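**That "$2,690 back in your pocket" claim**

The mailer from the Senura campaign says its tax plan will give the average household $2,690. It's a big number, and I spent most of an evening trying to find where it comes from.

The footnote points to a paper by Eero Harju. In the paper, $2,690 is a total over five years. Divide it out and you get $538 a year. The word "average" is doing a lot of work too. Harju uses the mean, so a few very large cuts at the top pull the figure up. His own table shows that 69 percent of households would get less than that, and the bottom fifth would get $19 a year.
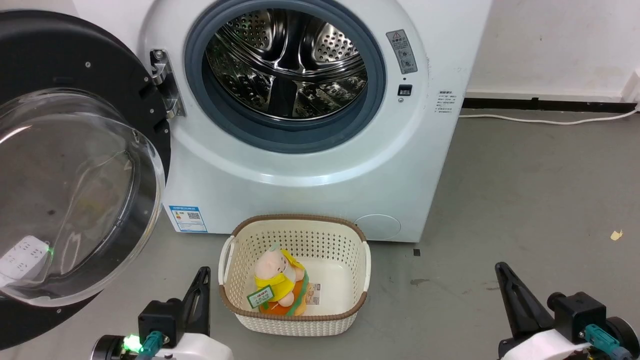 Then there's the sales tax side, which the mailer leaves out. To pay for part of the cut, the plan ends the exemption on home appliances and repairs. Muchen Lei, who has been through the draft for the renters' group in Lavico, figures a family replacing one big item would hand back over $50 at the register. A basic front-loader with a steel drum, bought once in those five years, would do it. So would a fridge. For a household in that bottom fifth, one purchase like that eats more than two years of the cut.

I asked the campaign whether its figure takes any of this into account. A spokesperson said the number is "a fair reflection of the plan's overall benefit." I asked again, and got the same sentence back.

The plan may still leave many families ahead. Harju thinks so, and his math looks fine to me as far as it goes. But the mailer should say "over five years," and it should mention the sales tax. The Karppinen campaign has promised its own numbers in August, and I'll be checking those footnotes too.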